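Narrow fingers vs. wide pads for picking solenoids, wrist camera setup
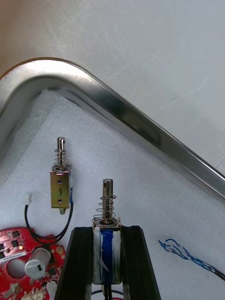
Wrist cam view, narrow black fingers on one solenoid, no. 9 on the foam behind it.

tray_rat
Been comparing two finger sets on the sorting cell at work. We get push-pull solenoids in steel trays with a foam sheet in the bottom, and the arm has to pick each one up and set it in a test fixture. The wide flat pads are the Pumstead ones that came with the gripper. The narrow ones taper toward the tip and I had them made at Flemley.

I ran 400 picks on each set, same controller settings. Wide pads missed or dropped 37. Narrow ones dropped fewer but they turn the part more. It comes up rotated and then the fixture won't take it. Anybody else doing small parts with a spring and plunger sticking out the top?

oldharness
What are you gripping on, the frame or the coil? If the fingers are on the tape I would stop doing that. Tape gives and the part rolls. Grip on metal.

tray_rat
Depends which way it's facing. The blue tape is the widest part on some of them. Vision picks the center of the body and goes there.

oldharness
Then it's a vision problem and new fingers won't fix it.

mkessler_auto
Disagree. I had the same rotation with relays and it was finger width. Narrow tips make a pivot. Put a thin rubber face on the narrow ones before you touch the vision code.

Also what's the deal with the chrome plungers, do you get glare? Wrist camera that close to shiny metal plus a stainless tray would drive me nuts.

tray_rat
Some glare, mostly on the tray rim. The foam is white so the plungers still stand out OK. I dropped exposure and it got better. Rubber is a good idea, I have a sheet here.

Harsh Shakya
We use the Subramaniam controller with force feedback on a similar job. Two comments.

1. Lead wires matter more than finger shape. If the wires loop out to the side like on your number 9, a wide pad will pinch them sooner or later. Narrow fingers win there and I would keep them.

2. Close slower for the last bit. We went to 210 ms for the final close and the rotation mostly went away. No rubber needed.

mkessler_auto
Slower close costs you cycle time though. Over 1,000 parts a shift you'll notice.

Harsh Shakya
We run more than that and it's fine. The move to the fixture takes much longer than the close.

oldharness
Why is there a circuit board in the tray with the solenoids? I'd get that out of there before it gets a finger through it.

tray_rat
It's the driver board, I keep it there while I'm testing so the leads reach. The arm has a keep-out zone over that corner.

oldharness
Your left finger looks pretty close to that knob for a keep-out zone.

tray_rat
Fair. I'll make the zone bigger.

gripfan22
Has anyone tried the Fosuvmont fingers with the V notch? Saw them in March and they looked right for this, but the price was silly.

mkessler_auto
Had a pair on loan. Good on round bodies, bad on flat frames. With a mix of both I'd skip them.

tray_rat
Tried Harsh's slow close on the narrow fingers before lunch, no rubber yet. Still a few coming up turned, mostly the ones I grab on the tape, so oldharness may have a point. Going to put rubber on one finger and run the 400 again.

oldharness
Put it on both or you won't learn anything.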